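Standbridge Breakfast Table Mat, Blue-Grey

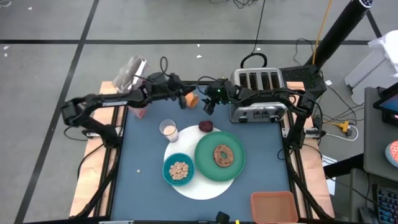
Blue-grey tabletop set with breakfast items, toaster and orange cup.

Item details

The Standbridge mat is a one-piece cover for kitchen and breakfast tables. It is cut from a flexible sheet with a smooth top and a lightly textured back, and it lies flat without clips or tape. Most customers buy it for tables that get used every morning and wiped down every night.

The surface does not absorb coffee, juice or cooking oil. Crumbs and jam come off with a damp cloth. For dried egg or syrup, use warm water with a drop of dish soap and leave it for 10 minutes before wiping. Do not use scouring pads, bleach or oven cleaner.

Sizes

Small - fits a table for two
Medium - fits a table for four
Large - fits a table for six
Cut to size - send us your measurements with the order

All sizes are 2 mm thick. Cut-to-size mats can be trimmed square or with rounded corners. Please measure the table twice and give the length first. We can't take back cut-to-size mats unless there is a fault in the material.

Colors

Blue-grey, Oatmeal, Buchanan Green. The green is a little darker than it looks on most screens. A sample of any color can be mailed on request, limit two per household.

Using the mat

Unroll it in a warm room and lay it face down overnight. If the ends still lift, roll it the other way for an hour - this usually fixes it. Small appliances can stand on the mat as long as they have feet. Hot pans and baking dishes need a trivet. The mat is not a cutting board and a knife will mark it.

Delivery and pickup

Stock sizes ship from our Tunville warehouse, rolled in a cardboard tube. Cut-to-size orders are made at the Pornutwood shop and take more than 20 days in busy periods. Pickup is free at either location. Bring the order number.

Returns

Unused stock sizes can be returned in the original tube. The buyer pays return postage. Oatmeal in Large is sold out and will be back in February.

Page updated November 15, 2023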